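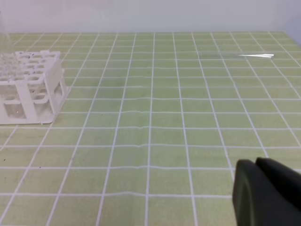 Ticket 149: Application portal shows "submitted" but universities have nothing

Opened by: Carla Khoury, college counseling, Arnodside School
Product: Fadik (application tracking)
Assigned to: Kjell Tangen, Fadik support
Priority: High (changed from Normal by requester)

21st November, 9:12 am, Khoury
Five of our seniors have transcripts marked "submitted" in Fadik. Two of them wrote to admissions and were told there is no transcript on file. I checked the other three by phone this morning. Same answer. Please don't tell me to clear my browser cache. I did that before writing.

10:40 am, Tangen
Thanks, Carla. Our side shows all five files delivered. Sometimes admissions offices take a few days to match a transcript to an applicant. Could you wait until Monday and check again?

10:58 am, Khoury
One of these went out 15 days ago. I have heard the "they're slow" explanation before, in January, and that time it was your server. What does "delivered" mean in your log? Delivered to whom?

1:25 pm, Tangen
Fair question. It means the exchange service (Tirkano) accepted the file. It doesn't confirm that the university downloaded it. I've asked them for their receipts.

3:05 pm, Tangen
Receipts are back. All five were accepted and then put on hold. The hold code is for a name mismatch. Do these students have accents in their last names?

3:17 pm, Khoury
One does, Vlček. The other four don't, so I doubt that's the whole story. Three of those have a middle name on the transcript and none in Fadik. I'd have to look up the last one.

4:02 pm, Tangen
That would do it as well. The match is on full legal name. I've corrected Vlček by hand and resent it. For the rest, please edit the profile to match the transcript and press Resend.

4:30 pm, Khoury
Done for all four, including the last one, who had a hyphen missing. They now say "submitted," which is what they said this morning, so I'm leaving this ticket open until the universities confirm in writing. I'd also like to know why a held file shows the same green label as a received one.

4:41 pm, Tangen
Passed to the product team as a separate request. I can't promise a date.

Status: Waiting on requester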